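Sim room keeps dropping my arm through the floor near the wall

Home builds > Simulation first
Posted 10/17/23 by fliltberg_shed

Hi all, hoping someone's hit this. Building a small mobile arm in the shared workshop, doing the sim side at home before I cut any more metal. The arm is supposed to roll up to a table and pick things off it. Simple.

Room loads fine, table loads fine. But when the base gets close to the tiled wall it sinks, judders, then the whole lot shoots off. Only on the wall side. Middle of the floor is OK. Timestep is 246 a second, tried 491, same thing but slower to run. Floor is one mesh, wall is another, both exported from the same Chamoun room pack.

View from the arm side, table and bed where I've put them:

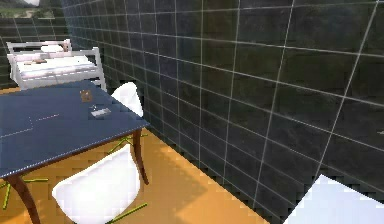
Orange floor is just my material so I can see it against the dark tiles. Look where the floor meets the wall, that edge is stepped and I dont know if it's only drawn like that or if the collision is the same. Any ideas? Want to get back to the gripper really.

3 replies

wemasico_fan
Had this. Turn gravity down till it stops.

Kadir Demirtaş
Please don't turn gravity down, you'll tune the arm for the moon and then it won't lift a thing on the bench.

Your jagged edge would be my first suspect. Can't tell from a render though — switch on the collision view and look at it from low down. If the steps are there too, the wheel is probably catching between two meshes that overlap. What I'd do:

Delete collision on the floor mesh altogether. Keep it for looks only.
Put one plain flat box underneath, top face level with the floor, running well past the wall.
Same for the wall, one thin box, no tile detail.
Check the base mass. Mine was in grams once, 3000 where it should of been three. Flew off exactly like you say.
Leave the timestep at 246 till the rest is sorted.

Table and chairs next. Those thin splayed chair legs are horrible for contacts, swap each one for a simple capsule or the base will snag on them later.

skidura_2311
What Kadir said about the box. Also is your arm colliding with its own base? Turn off self collision for the first two links and try again — took me most of July to find that one. Post your base file if it still jumps.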